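**Where does the fiber for the Aguiar side actually come in?**

**splice_tray_9** – 7:40 pm

Trying to work out the physical path for traffic leaving the east end of town. Asard sells service on both sides of the river, but their coverage map only shows shaded areas, no routes. I walked the rail bed in March and found 2 handholes with Detis lids, then nothing until the Aguiar substation. Does the cable cross on the road bridge or go under the river?

**mux_and_match** – 7:58 pm

Road bridge. There are 3 conduits hung under the downstream walkway. The one closest to the bank has a Detis tag. The others are unmarked at the point where you can see them from the path.

**splice_tray_9** – 8:11 pm

I saw those and assumed they were power.

**oldcopper** – 8:26 pm

At least one of them is power, for the bridge lighting. I would not count the Detis tag as proof either. Detis pulled a lot of cable in that area and sold most of the route later. Lids and tags stay in place when the ownership changes. What you have found is who dug the trench.

**mux_and_match** – 8:34 pm

The tag has a current locate number on it. I called it and they answered as Detis.

**oldcopper** – 8:41 pm

They may still do maintenance under contract. Owner, maintainer and the company lighting the glass can be separate parties, and on that route I think they are. Check the county right-of-way permits. The crossing should be filed under the bridge, not under the street name.

**lat_long_lost** – 9:03 pm

Some latency numbers, for what they are worth. From my house on the Aguiar side to the Asard router in town I see 2 ms. The straight-line distance is short enough that the fiber itself adds almost nothing, so this doesn't separate a bridge crossing from a river bore. It does rule out the theory from the last thread that everything on this side is hauled down to the coast and back.
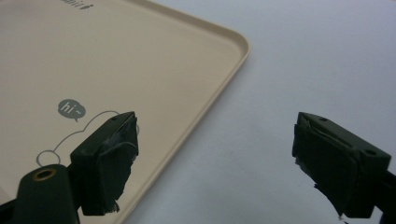 The traceroute has one hop between my modem and that router, and it doesn't respond. Reverse DNS on the next one gives a name with "agr" in it, which I read as Aguiar. I wouldn't lean on that. Hostnames are often left over from an earlier location when equipment is moved.

**splice_tray_9** – 9:15 pm

Agreed on the hostname. Could the silent hop be in the brick hut behind the substation? It has its own meter and two condenser units, which is a lot of cooling for a building that size.

**oldcopper** – 9:22 pm

Could be an amplifier hut, could be a cabinet room for the utility's own telemetry. Condensers tell you there is heat inside and very little else. An amplifier site on a route this short would make no sense unless it belongs to a long-haul cable passing through.

**mux_and_match** – 9:30 pm

There is a long-haul cable passing through. It follows the rail bed.

**oldcopper** – 9:37 pm

Then the hut probably belongs to that and has no bearing on local service. A long-haul route doesn't drop off traffic at every town it passes. You need an add/drop point, and those cost money.

**lat_long_lost** – 9:49 pm

I disagree with "no bearing." If Asard leases a pair on the long-haul cable between here and the exchange, a cut on the rail bed takes out both. The outage in January hit both banks of the river at the same time, and a local cut at the bridge would have left the town side up.

**oldcopper** – 9:56 pm

Or it was a power fault at the Asard router. Same symptom.

**splice_tray_9** – 10:08 pm

I have the permit index open now. The bridge file lists a conduit attachment with a length of 2,000 feet, longer than the span, so it must include the approaches. Applicant is Detis. There is a transfer form attached but the scan is blank past the first page. I'll request the paper copy from the county and post the applicant name when I have it.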